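Jaw pad and zero-point service for paired handheld grippers
Maintenance notes, Relano bench. Revised 23 Jan 2023 by Urmila Lodhi.
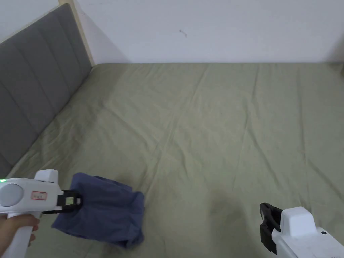 Service both grippers of a pair in the same session, even if only one has been reported. Pads from different batches wear at different rates, and a new pad on one side against an old pad on the other shows up as a width offset in the logs. The interval is 3000 jaw cycles for fabric work. Rigid objects are on a separate schedule kept by Dayana Quintero.

You will need a 2 mm hex key, lint-free wipes, isopropyl alcohol, a set of Bolport pads, the 8 mm gauge block and a laptop with the Drodcombe utility installed.

Removing the old pads

1. Power the gripper off and wait for the indicator to go out.
2. Open the jaw fully by hand. If it binds before the stop, go to the section on lint.
3. Back out the two pad screws on each finger. They are short and easily lost, so work over a tray.
4. Lift the pad from the tip end. Don't lever against the finger, as the edge chips.
5. Wipe the seat with alcohol and let it dry.

Fitting

6. Seat the new pad heel first and start both screws before tightening either one.
7. Tighten alternately until snug. Thread locker is not used here.
8. Close the jaw on a single layer of cotton sheeting and pull gently. The cloth should hold evenly across the full pad width. If one corner slips, loosen and reseat.

Setting the zero

Power up and open the width page in Drodcombe. Close the jaw with nothing in it, hold light trigger pressure and press Set Closed. Place the gauge block between the pads, close on it and read the value. Anything within 0.2 mm is acceptable. Outside that, repeat Set Closed once. A second failure generally means a pad is sitting proud.

Unit 117 has the older encoder and takes several seconds to settle. Wait for the reading to stop moving before you accept it.

Lint

Towels and fleece shed into the finger linkage. Blow it out from the rear towards the tips with a hand bulb – compressed air drives fibre into the encoder. Error 461 after a laundry session is nearly always lint, and clears on restart once the linkage is clean.

Record the cycle count, pad batch and both gauge readings on the service sheet. Worn pads go to Manju Dwivedi in a labelled bag.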